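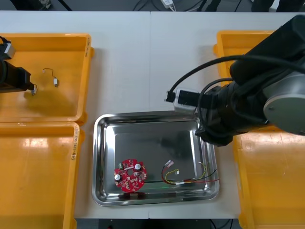

How should we sort small electronic parts at the shared bench?

Give each kind of part its own shallow yellow bin, write the label on the rim with a dark marker, and keep the steel tray in the middle for whatever is being worked on at the moment.

I know that sounds almost too simple to need a newsletter item, but several of you have written in since spring asking how the Junberg bench is laid out, and I've been promising a proper reply for longer than I'd like to admit. We used to keep everything in deep drawers (lovely old ones, from the Lonberg workshop), and I was fond of them, but a little wire with a connector on the end can hide in a drawer like that until the next move. With a wide, open bin you just look down and there it is.

The bins stand along the left and right edges of the table, and the space between them stays clear for the tray. Adoración Pacheco suggested putting the writing on the rims when we set up the new bench, and I've been grateful to her ever since, as a label inside the bin gets covered the minute you put anything in it! Please write large, and if a label has started to rub away, go over it again before you head home.

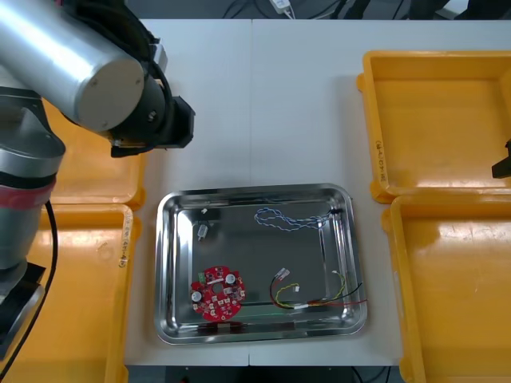

Circuit boards and motors

Please keep the red boards apart from the motors. The boards have parts standing up on one side, and they don't enjoy having a heap of other things on top of them, so lay them flat and leave a bit of room. The small vibration motors go in a bin of their own, with their wires left in a natural curve. I used to wind mine up tightly because it looked so neat, and then I'd spend half the evening coaxing them straight again.
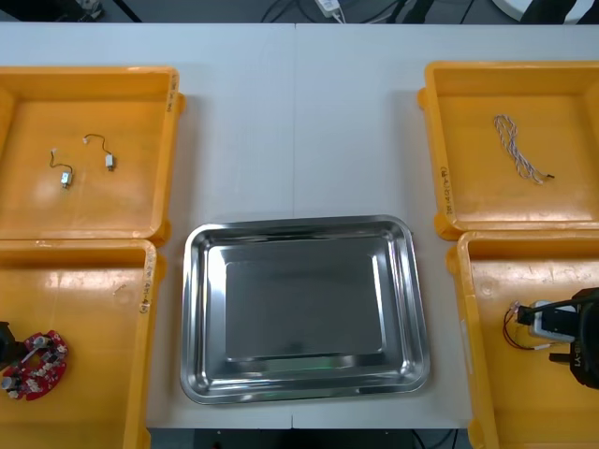 When the next Arumugam delivery comes in August we'll have up to 1200 pieces to put away, and I would dearly love some company for that. Two evenings should do it, with tea and something baked. Bring a marker if you have a good one, and let me know which evening suits you so I can get enough cups out.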